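Review: Fillura, an idea-tracking and grant-reporting tool for public bodies
13/09/2019

Fillura is a web-based tool for agencies that run small innovation programs. It covers the path from a staff suggestion to a funded pilot and the report written at the end of that pilot. I used it for 11 weeks on a regional program with 20 open proposals. The version tested was the standard hosted one, with the budget module switched on.

Setup took most of a day. The tool asks for a program structure first: calls, stages, criteria and the people allowed to score. None of this can be skipped, and a stage can't be deleted once a proposal has passed through it. Plan the stages on paper before you log in. We ended up with a stage named "Review 2 old" that will be there for the life of the program.

Import works from a spreadsheet. Column matching is manual but the mapping can be saved. Dates came through correctly. Long text fields lost their line breaks, so the proposals with numbered milestones had to be fixed by hand.

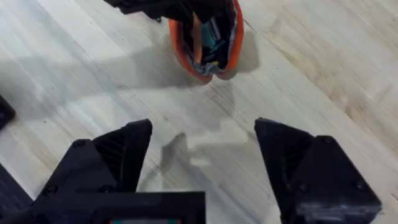 Scoring is the strongest part. Each reviewer sees the criteria one at a time, gives a mark and has to write a short note before moving on. The program lead sees the spread of marks as well as the average, and can sort by spread. In our first round, 4 proposals had a middling average with a very wide spread, and those were the ones worth talking about at the meeting. Haten, the product we used before this, shows only the average unless you export the data and work it out yourself.

Weights can be changed after scoring has begun. The change is logged, with the old and new values, and the log is visible to reviewers. I would prefer a lock, but the log is enough for an audit.

The budget module is weaker. It handles a single funding source per pilot. Joint funding, which is normal for any work between a city and a region, has to be entered as two linked pilots with the costs split between them. The totals then come out right on the dashboard and wrong in the printed report, where the pilot is counted twice. Support confirmed this and gave no date for a fix.

Reporting templates are plain and usable. There is a field for what was learned from a pilot that was stopped early, and it is required. That is a sensible choice. Most programs record why a project was picked and very little about why it ended, and the same idea comes back two years later with a new title.

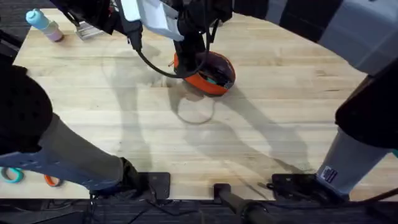 Can a small town office use it without a full-time administrator?
With up to one call a year, it can be run by someone giving it a few hours a week, provided the stages and criteria are set up correctly at the start. Past that, the user accounts alone take up a fair amount of time, as there is no bulk editing of roles.

Access control has three levels – reader, reviewer and lead. There is no level for an applicant who should see the status of a proposal but nothing else. We sent status updates by email instead, using the built-in message templates. These can't include the name of the current stage, so each one was edited before sending.

Speed was acceptable. The dashboard loads in roughly 3 seconds with our data. Search covers titles and summaries but not attached files.

Two other products were on our list. Jornetgate has better handling of joint funding and a much poorer scoring screen. Liepiņa is cheaper and has no scoring at all, only comments and votes, which suits an open suggestion scheme and little else.

Good: scoring screen, change log, required closing notes.
Bad: joint funding, stages that can't be deleted, no applicant role.
Suitable for: programs with one funder and a fixed process.
Contract: yearly, renewed in January, with data export included in the base price.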